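Wall Treatment in Small Practice Rooms for String Players
Project report, Department of Music, Prurnley College
November 11, 2024

1. Background

The practice rooms on the lower floor of the Clatia building were converted from offices in stages. They have parallel painted walls, vinyl flooring and hard ceilings. String students have complained for several years that the rooms are too bright, that soft playing is hard to judge, and that open strings ring on after the bow has stopped. The college has 19 such rooms. Two were made available for this project for the whole of April.

The aim was to find out whether a small amount of removable wall treatment changes the decay of sound enough for players to notice, and whether they prefer the result. A full refit was outside the scope. Noise passing between rooms was also outside the scope, although it came up in almost every player comment and is mentioned again in section 4.

2. Rooms and repertoire

Room A was left as found. Room B is next door, with the same floor plan and the same door. Both contain an upright piano, kept closed, and one music stand. A wool rug in Room B was taken out before the first measurement and stored until the end of the month.

Players were asked to prepare a slow scale, a passage of detached strokes in the middle of the bow, and eight bars of the Narkberg suite, which all second-year students know. The suite excerpt has two long rests after loud chords, and these are useful for hearing the tail of the sound. Violins, violas and cellos took part. Double basses did not, as the rooms are too small for a bass and an observer.

3. Materials and method
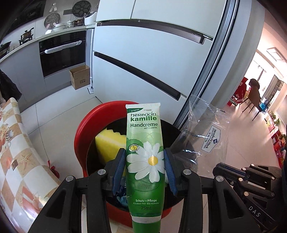
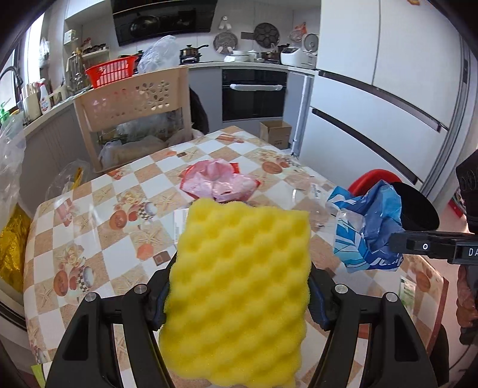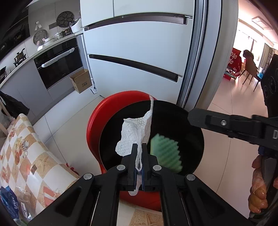
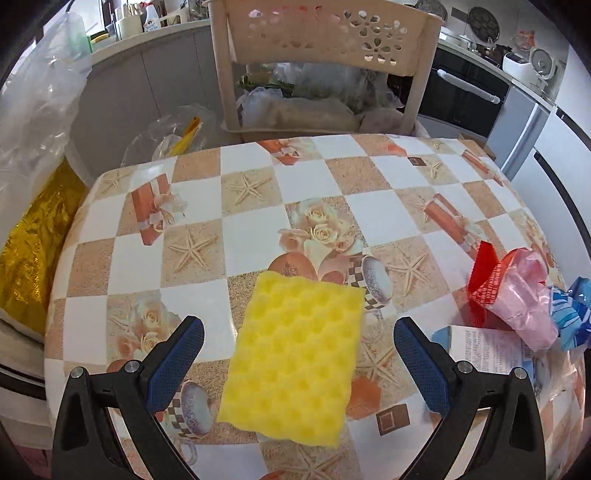 Porous absorbers work by letting air move through small connected openings, where friction turns part of the sound energy into heat. Thickness matters most at low frequencies. The surface shape matters less than is often assumed, but it does raise the exposed area for a given footprint. The yellow sponge has the familiar egg-crate form, with rounded bumps, and the same profile is sold in large sheets as studio foam. A matching profile says nothing about how a material absorbs, which depends on its internal structure, so only sheet foam with published test data was considered for the walls.

The foam chosen was a Godoy sheet, 80 mm thick at the peaks. It was fixed to hardboard backing panels and hung from the existing picture rail in Room B, so that no adhesive touched the paint. Panels were placed on one long wall and one short wall, leaving each facing wall bare. This breaks up the repeated reflections between parallel surfaces with half the material.

Decay was measured from balloon bursts with a single microphone at head height for a seated cellist. The band centered on 1,000 Hz was used for the main comparison because it gave the most repeatable readings. Low bands were recorded but are not reported – the rooms are too small for the standard method to be reliable there.

Players rated each room on a scale from 0 to 100 for clarity, comfort and ease of tuning. They were not told which room had been changed, though the panels were in plain view.

4. Results and discussion

Decay in Room B was shorter after treatment at every microphone position. Flutter echo, clearly audible in Room A from a single hand clap near the door, was no longer heard in Room B.

Ratings for clarity rose. Ratings for comfort were divided by instrument. Most cellists preferred the treated room. Several violinists found it dry and reported pressing harder with the bow to make up for the missing support. Ease of tuning showed no consistent change.

Many players also wrote that the neighboring rooms seemed louder once Room B was treated. The foam adds almost nothing to the wall as a sound barrier – the likely cause is that less reverberation in the room leaves outside sound less masked. This was not tested.

5. Further work

The panels should be tried on one wall only, with the rug put back, and the violin ratings repeated. A longer trial would also show whether players adjust to the drier room over several weeks. The panels are now in the Clatia store room and can be hung again without tools.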